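Hafiz Ismail has heard the pitch for the Sakham toll road before. "They promise 70 jobs and a shorter drive," he says over a flat white. "Ask who pays when the traffic doesn't show up."

He drove trucks through Korer for years and reckons the modelling is rubbish.

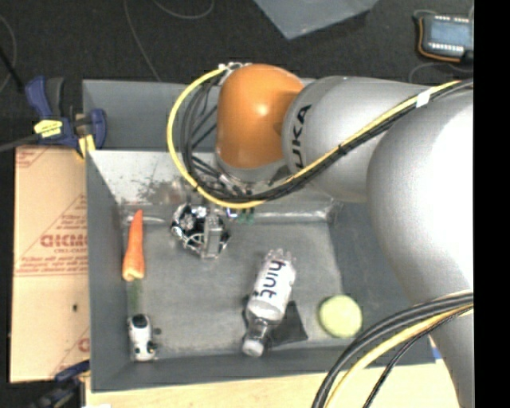 The consultants, Lemieux, say motorists will happily pay. Ismail snorts. "At $3 a trip? My neighbours go the long way round to save on petrol."

Would he use it himself? "Maybe once, to have a look."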